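Novelas que no terminé – LEEME

Última revisión: 3/2/18

Hola. Si has llegado hasta aquí es porque alguien te pasó la carpeta o porque lees mi blog, y en cualquier caso bienvenido. Esto es una colección de primeras frases de novela, todas mías, todas de libros que empecé y dejé tirados (o que terminé y nadie quiso, que de esos también hay). Son 2265 frases. Sí, llevo mucho tiempo escribiendo. No, no todas son buenas.

La idea salió en agosto, cuando me puse a vaciar cuadernos para hacer sitio en la estantería y vi que tenía arranques repetidos casi palabra por palabra en libretas de años distintos. Me dio un poco de vergüenza y mucha curiosidad, así que empecé a pasarlos a limpio.

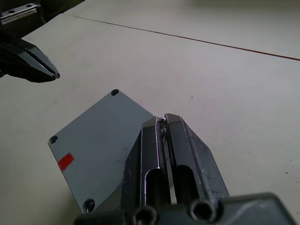

Pasarlos a limpio fue lo peor, porque mi letra de cuando escribía en el autobús no la entiendo ni yo. Donde no conseguí leer una palabra he puesto tres asteriscos. No intentéis adivinarla, por favor, que ya me escribió una lectora con una propuesta mucho mejor que el original y estuve de mal humor toda la tarde.

Qué hay dentro

El archivo principal es frases.csv, una frase por línea. Las columnas son:

frase: el texto tal cual, con sus faltas
cuaderno: el nombre que le puse a la libreta
proyecto: la novela a la que pertenecía, si lo recuerdo
estado: abandonada, terminada o "ya veremos"

Los proyectos que más salen son Plulden, mi saga de fantasía con demasiados mapas, y Birklow, que iba a ser una novela policiaca corta y se fue a las 1000 páginas sin que apareciera el muerto. Irnalden es el pueblo donde pasan las dos – ya sé que no tiene sentido, por eso las dejé.

También hay un archivo aparte, paulauskas.txt, con 200 frases de la única novela que reescribí entera. Casi todas son la misma frase con la coma en otro sitio. Me lo han pedido para un taller y por eso está separado, pero no os perdéis gran cosa si lo saltáis.

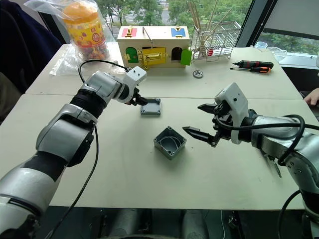 Cómo usarlo

Para lo que queráis: ejercicios de escritura, talleres, reíros un rato. Si una frase os sirve para empezar un cuento vuestro, adelante, me hace muchísima ilusión (¡mandádmelo!). Solo pido que no publiquéis el archivo completo en otro sitio y que dejéis en paz las de Plulden marcadas como "ya veremos", que a lo mejor este año me animo.

El csv está en UTF-8 y separado por punto y coma. Si lo abrís y las eñes salen raras, es eso.

Cosas pendientes

Quedan 2 libretas por copiar, las dos a lápiz y bastante borradas. Falta rellenar la columna proyecto en muchas filas. Y tengo que quitar los duplicados exactos, aunque les he cogido cariño – hay una tormenta que empieza igual en tres novelas.

Los errores, en los comentarios del blog, que el correo lo miro poco.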